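Search this site
Enter keywords
Go

Visit report: Odevberg open day, surfaces and tableware

06/11/2018
By Grasum

The Odevberg works opens its finishing hall to the public once a year, on the last weekend of October. The firm makes tabletops for canteens, schools and small cafes. The open day is free, but the hall tour is limited by ticket, and 300 tickets were issued this year. I was on the second tour.

Access is from the rear parking lot. The front entrance on the main road stays locked, and the sign pointing to the back is small. Allow ten minutes for the walk around. Visitors sign a sheet, put on shoe covers and wait in a corridor with a display of older sample boards. The oldest board carries a label with the order number 1821. It is dark brown, heavily worn along one long side, and has been re-oiled at least once.

The tour has four stops: cutting, edging, surface finish and the use room. Cutting was not running. The saw had been cleaned for the day, and the guide described the sequence from a printed card. Edging was running on a reduced speed. Boards go through one at a time, the strip is pressed on and trimmed, and the corner radius is checked with a plain metal gauge. Two boards were rejected while we stood there, both for a gap at the same corner. The guide said the strip feed had been drifting since the morning and would be reset at lunch.

Surface finish was the stop I had come for. Odevberg offers gloss, satin and matte. Gloss sells mainly for counters. Matte has taken over for tables during the last few years, and the reason given was glare from overhead lighting. Gloss level is measured with a handheld meter at five points on each board, and the readings are written in pencil on a slip that travels with the board to packing. I asked whether the slips are kept. They are, for two years.

The sample wall in this area holds 190 color chips, arranged by number with no grouping by shade. This makes comparison slow. Three chips that look identical at arm's length hang in different rows. Chips can be taken down and carried to a window, and most of our group did so. The grays and browns vary a good deal between the window and the tube lighting. Anyone ordering for an existing room should ask for a loose chip and look at it on site for a full day.

The use room is at the far end of the hall. It is set up with tables in current finishes, and ordinary tableware is put out on them so that visitors can handle it and judge the surface in use. Cups, plates and trays come from Zodura, a supplier on the same industrial estate. The tables stay out for all tours, and small remains of earlier ones can be found on them.

The finish I spent the most time with was a grayish mauve, close to taupe, in matte. It has a very fine speckle that shows only where the light is good. In the brighter part of the top the tone is a soft pinkish beige, and it drops noticeably toward the darker side. Shadows on it have no hard outline. Crumbs are a fair test of a plain top, and pale ones stand out on this color even when very small. A frosted plastic cup lying on its side is less obvious at a glance, as its wall is milky and translucent with a slight green tint inside, and the rim is the brightest part of it. 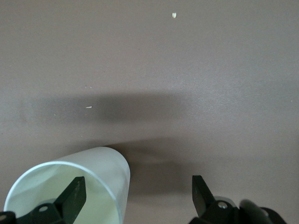

Grasum

For a canteen I would count the visibility of crumbs as an advantage. A wiping round is quicker when the remains can be seen from a standing position. For a home kitchen the opinion in our group was divided, and two visitors preferred the heavier speckle on the next table, which hides more. The heavier speckle costs the same per board.

The surface was comfortable to the hand, with slight drag. I slid a plate across it several times and found no mark afterward. A key drawn lightly over the test corner left a faint bright line, which rubbed out partly with a dry thumb. The guide did not claim that the finish is scratchproof, and the data sheet on the wall does not either. The sheet recommends a damp cloth and mild soap, and warns against melamine sponges, which polish the matte into shiny patches.

Noise is a point that the printed brochure leaves out. Hard plastic set down on the thin board makes a sharp click, and in a full canteen this adds up. The thicker board is duller in sound. Both are available in every finish, but the thicker one needs a stronger frame, and Odevberg sells the frame only in white or black.

The plastic cups from Zodura are light and stack without sticking. Empty, they tip easily when a tray is pulled past them. The model with the wider base stays put better and takes up one more shelf row per rack. Neither model has a handle. A visitor asked about staining from tea and was told to expect some after repeated use. No stained sample was on show, and one would have been useful.

After the tour, coffee and sandwiches were sold in the loading bay by the Domínguez bakery. The line was long between the second and third tours. Seating was on pallets with boards laid across, which gave one more chance to inspect the seconds. Seconds are sold on the day at reduced price. I bought one, stock number 962, with a chipped underside edge that does not show when mounted. Buyers must carry their own boards, and no wrapping is supplied. Bring a blanket.

Practical notes. The hall is cold. Photography is allowed in the use room and at the sample wall, and not at the edging line. The restroom is in the office building across the yard. Children are admitted to the use room only. The complete tour took an hour and a quarter, and the use room can be revisited afterward without a ticket.

I intend to mount the board as a work table over the winter and will add a note on wear when there is something to report.

3 comments

tablesaw_west
Useful report. Did they say anything about heat marks? We have an older Odevberg top in satin and it has a ring from a coffee pot.

Grasum
The data sheet asks for a mat under anything straight from the stove. I did not see a heat test.

Northside Parish Hall
We ordered the mauve matte last spring. Agree on the crumbs. The wiping goes faster than on our old patterned tops, but greasy fingerprints need soap, water alone leaves them behind.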